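Brendosmont Guest Kitchen: Set-up Guide for Hosts
Section 4. Spouted pouches and the table box 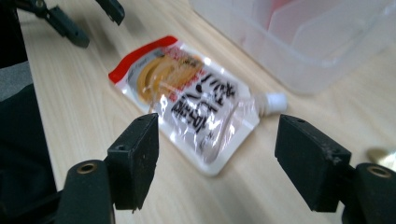
The snack drawer is the part of the kitchen which guests use most, so please prepare it before you prepare the cups and the tea. Most of the snacks we keep are jellies and puddings in soft pouches with a screw cap. They do not stand well by themselves and they slide over each other in a drawer. Before sorting, lay each pouch flat on the wooden table, with the printed side up, like the white one with the red band and the small white cap. On that kind the lettering is Japanese and the plastic is very shiny, so turn it a little against the lamp if you need to read it. Keep a clear plastic box near your hand on the same table.

4.1 Checking the pouches

1. Wash and dry your hands. Wipe the table with the Uvel cloth, without soap.
2. Take the pouches out of the delivery carton one by one. Do not shake them out, the spouts can scratch the other packages.
3. Look at the cap. It must be closed fully, and the ring under it, if there is one, must not be broken.
4. Press the wide end softly with two fingers. If anything comes out at the spout or at the seam, throw the pouch away.
5. Find the date. The place is different for each maker. If you can not find it after a good look, put the pouch aside for Tsung-han Lai, who reads the Japanese labels on Saturday.

Note: A small fold in the corner is not a fault. A swollen pouch is a fault, also when the date is still good.

4.2 Filling the box

1. Put the Palla divider in the middle of the box. The high side goes to the back.
2. Lay the pouches in the box with all spouts to the same side. We use the right side.
3. Make not more than 2 layers. In each half there is space for 7 pouches of the usual size.
4. Pouches with the earliest date go on top.
5. Write the month on paper tape and stick it to the front, for example "July". Do not write on the box itself.
6. Close the lid and put the box in the drawer under the kettle. In the Hrnčiar apartment the drawer is too low for the box, so use the open shelf there.

CAUTION: Do not heat a pouch in the microwave unless its own label allows it. If a guest asks for a warm dessert, empty the pouch into a bowl which is safe for the microwave.

CAUTION: The caps are small. When a family with little children is coming, move the box to the upper cupboard and collect used caps immediately.

4.3 After the guests leave

Opened pouches are always thrown away, also when they are almost full and the cap is on. Unopened ones which were left in the rooms go back to step 3 of 4.1. Write the new number of pouches on form 161 and leave the form inside the drawer door.

For cleaning of the box see Section 7.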